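Kinderstation in Etitz: Eltern dürfen künftig auch nachts bleiben

Etitz, 21. Dezember 2022 – Die Kinderklinik Etitz ändert ihre Besuchsregeln. Ein Elternteil darf ab sofort rund um die Uhr beim Kind bleiben, auch auf der Infektionsstation. Bisher mussten Angehörige dort um 20 Uhr gehen, ausgenommen waren nur Eltern von Säuglingen.

Wie die Klinik mitteilt, wurden im laufenden Jahr 1.921 Kinder stationär aufgenommen, viele davon mit fieberhaften Infekten. Im Dezember war die Infektionsstation an neun Tagen voll belegt. Die Kinder werden dann auf die Allgemeinstation verlegt, sobald es ihr Zustand erlaubt.

»Ein Kind mit hohem Fieber, dem mehrmals am Tag Blut abgenommen wird, braucht jemanden, den es kennt«, sagte Oberärztin Araceli Cuevas. Auch für das Pflegepersonal sei die Nacht mit einem Elternteil im Zimmer meist ruhiger. Auf der Infektionsstation stehen zunächst sieben Klappbetten bereit. Wer eines nutzen möchte, meldet sich bis 18 Uhr am Stützpunkt. Eine Gebühr wird nicht erhoben, das Frühstück kostet extra.

Geschwister unter 14 Jahren dürfen die Infektionsstation weiterhin nicht betreten. Für sie gibt es am Wochenende eine Betreuung im Erdgeschoss, organisiert vom Elternverein Sarnura. Der Verein hatte sich seit dem Frühjahr für die neue Regelung eingesetzt. Sein Sprecher Uriel Huerta begrüßte die Entscheidung, bemängelte aber die Parkgebühren. »Wer eine Woche bei seinem Kind bleibt, zahlt am Ende mehr fürs Auto als fürs Essen«, sagte er. Die Klinikleitung will darüber im neuen Jahr mit dem Betreiber sprechen.

Unverändert bleibt die Maskenpflicht auf allen Fluren. Im Zimmer darf die Maske beim Essen und Schlafen abgenommen werden. Eltern mit eigenen Krankheitszeichen sollen vorher anrufen – die Station entscheidet dann im Einzelfall.

Über die Feiertage ist die Kindernotaufnahme durchgehend geöffnet. Die Blutabnahme für ambulante Kontrollen findet an den Feiertagen von 9 bis 11 Uhr statt, der Eingang liegt an der Husikstraße. Eine Anmeldung ist nicht nötig, die Überweisung und die letzten Laborwerte sollten aber mitgebracht werden.

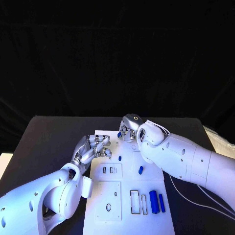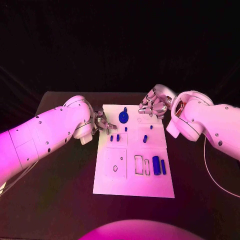
Zwei weiße Roboterarme am Tisch, auf dem zweiten Bild in rosa Licht.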